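Magazine > History > Features

The letters from hut 54

I've been reading other people's post for most of my working life, and I still get a small guilty thrill out of it. So when a reader sent me a link last September to a "newly found" bundle of wartime letters on Brella (the family history forum, if you've been lucky enough to stay off it), I made a pot of tea and settled in for the evening.

They were supposed to have been written by a Polish girl put to work in the brickworks at Auer in 1943. Her spelling was charming, her foreman was kind, the soup was thick and on Sundays there was an accordion. By the time I got there the thread had 600 replies, and a good half of them were along the lines of "see, it wasn't as bad as they taught us". You can probably guess what my blood pressure did.

Now, I know a bit about Auer. I spent two winters on its paperwork for my second book, in a reading room in Tosau where the radiator knocked like somebody wanting to be let out. There were labourers there who were treated decently by one farmer or one cook, and they said so afterwards, and I've quoted them. But the brickworks was a miserable place. The sick book alone runs to 80 pages, in tiny handwriting, and you don't get through it in one sitting.

The first thing that bothered me was the address. Every letter was headed "Hut 54". The huts at Auer had letters painted on them, A to K, and the numbers belonged to the bunks! Somebody had seen a number on a registration card and made a hut out of it. I did exactly the same in my first week there, so I'm not going to be too grand about it.

Then there was the post itself. Letters home from the Auer women went on printed cards, with a set number of lines and a censor's stamp, and most of the surviving ones say very little because there was no room to say anything else. These went on for page after page. One came to 900 words and complained about nothing but the weather.

I rang Liesl Leitner, who catalogued the Tosau papers and has forgotten more about them than I'll ever know. She asked me to read one out over the phone. I got as far as the second paragraph.

"That's Dastura," she said.
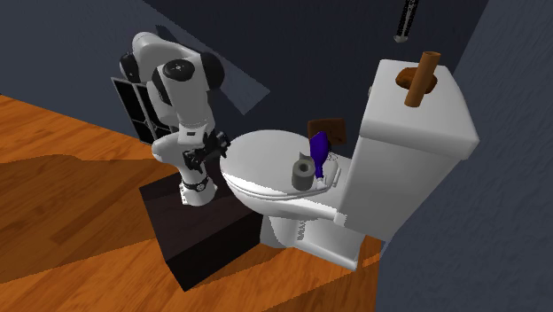
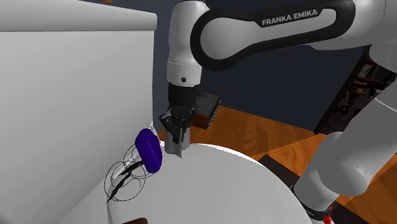 Two computer renderings of a robot arm with a gripper.

Dastura was a little press that put out romantic novels in the fifties, on horrible yellow paper, and one of its titles was a love story set in a brickworks. Liesl's aunt had owned a copy. It took me three weeks and a very patient bookseller to get hold of one, and there it all was: the soup, the accordion, the kind foreman (who marries the girl in chapter nine, a bit the letters left out). Whole paragraphs had been lifted, with the names changed and a few spelling mistakes sprinkled in.

I posted the pages side by side on the forum. Some people were lovely about it, and one woman whose grandmother had been at Auer wrote me a message I've kept. The person who'd put up the letters said the novelist must have copied from them, and then stopped answering. A couple of others told me that even if the letters were made up they were "true in spirit", and I had to go and walk round the block.

What gets me is that there are real letters. Liesl has a box of them, and anyone can ask to see it. They're short and dull and mostly about socks. One asks for thread. Another asks, twice, whether the little brother has started school, and there's no reply in the box, so I don't know whether he had.

I've asked Brella to put a note at the top of the thread. They said they'd look into it, and when I checked this morning it had been moved to a section called Stories. I've written again.

More in History
The ration book that fooled three museums
Reader letters: my grandfather's missing year
How to read a censor's stamp
A weekend in the Tosau reading room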